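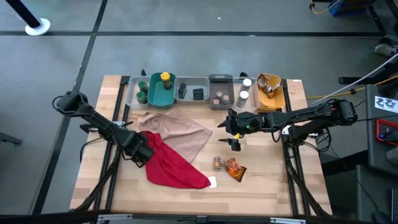

House Rules for Shared Tables: The Gallery
Posted October 2019 by Kusum Goel

Every robot lab I've visited has a rules sheet taped up somewhere, and I've yet to meet one that people follow past the first week. The Viststead sheet, which Dzintra Grigaitė and I were asked to review in March, had 35 rules on it. We got it down to 22. I would have gone lower.

The picture on this page goes with the sorting rules, so read it next to the notes below.

Sorting, two arms
Six bins in a row along the far side, each with its own kind of grocery item. Snack bags go in the yellow-orange one, and there's another bag out on the wood under the open gripper. Rule 4 says one kind per bin. Fine. It doesn't say what to do with a bag that splits, and I asked twice.

Cloths
Rule 9 wants cloths "in a natural state." Whose idea of natural? There's a red one lying partly over a beige-pink one, and I could argue that either way. Elvira Guzmán wants the wording kept. I want it gone, or replaced with something a new operator could check.

Cables
Rule 11: no loose cable within reach of a moving joint. Look at the loops along the right arm and the tangle under its mount, then tell me what "loose" means. The Dakedon checklist has the same line, word for word, and I suspect one was copied from the other without much thought.

Floor
Rule 15 covers cable crossing a walkway. A yellow-orange cable runs over the floor behind this table. The sheet never defines a walkway, so everyone gets to pass.

Logging
The old rule called for a fresh setup note every 1000 runs. Kazue Tamura's log stopped at 892 and the note was already filled in. I don't blame her. A rule that can be met ahead of time is paperwork.

Comments on the 22 go to Dzintra. Please name the rule number.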